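# Chapter 9: What a Demonstration Demonstrates

The open day at Koso begins, as open days do, with a lanyard. Mine said VISITOR in capitals on both sides, so that it could not be worn inside out by anyone hoping to be mistaken for an engineer. There were 23 of us on the morning tour, and we were walked past the reception desk, past a cabinet of trophies for things I could not identify, and into a long room in the Hatberg building where the lights were slightly too bright and the carpet stopped.

The first exhibit was a palletizing arm from Bachmann, painted the yellow of school buses. It lifted a box, turned, set the box down, turned back, and lifted another. It had been doing this since the doors opened and gave every sign of being willing to go on until November. The visitors watched for a minute, nodded, and moved along. Perfect work turns out to be poor theater, a problem we will meet again in Section 9.3.

The second exhibit drew the crowd. It was a pair of small arms in a booth, and the job was groceries: a bag, a basket, some fruit, some bread, all of it bought that morning from the store across the road. The sign on the booth said HOUSEHOLD TASKS. It did not say whose household, though the brick wallpaper and the flowered tablecloth suggested somebody's aunt.

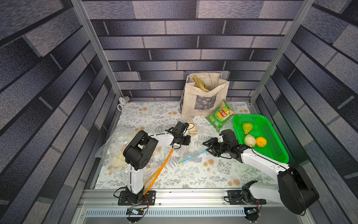

Why groceries, though? One visitor, a retired machinist by his own account, wanted to know what was so hard about a bun, and said that his grandson had managed one at 12 months, with his eyes shut, while being carried. The guide replied that this was an excellent question. Guides are trained to say so, but in this case it was true, and it is the question on which the present chapter is built.

Consider what the yellow arm knew. It knew the size of the box, the weight of the box, and the place where the box would be. Someone had arranged the world so that these facts held, and the arm was then free to be stupid at great speed. Now consider a pear. It has a size, but so does the next pear, and they don't agree. It rolls. Squeeze it as you would a carton and you have a bruise, or a sauce. A bun is worse, and a thin plastic bag with bread in it is worse than that - it has no shape of its own, and whatever shape it takes changes when a gripper touches it.

We call the first kind of setting **structured** and the second **unstructured**. The terms are old and a little unfair, as anyone who has kept house will point out.

I stayed at the booth for 45 minutes, long enough to be offered a chair. What I wrote in my notebook was mostly questions, and I pass the best of them on to you before we begin:

- Who chose the objects, and who decided where they would start?
- What would count as a failure, and would the audience be told?
- Is the machine choosing its own motions, or is a person in the next room choosing them?
- If it works today, what would have to stay the same for it to work tomorrow?

None of these is a rude question, although the last one did end a conversation I was having near the coffee. A demonstration is a piece of evidence, and it can be read like any other. The palletizing arm offered strong evidence for a narrow claim. The grocery booth offered weaker evidence for a much larger one, and got the applause.

Section 9.1 sets out the parts of a claim about a robot's ability. Section 9.2 takes up grasping, with a good deal more about fruit than you may have expected from this course. Section 9.3 returns to audiences. The exercises at the end use floor plans from a second open day, held at Ukcombe, where the lanyards were reversible and the sandwiches were better.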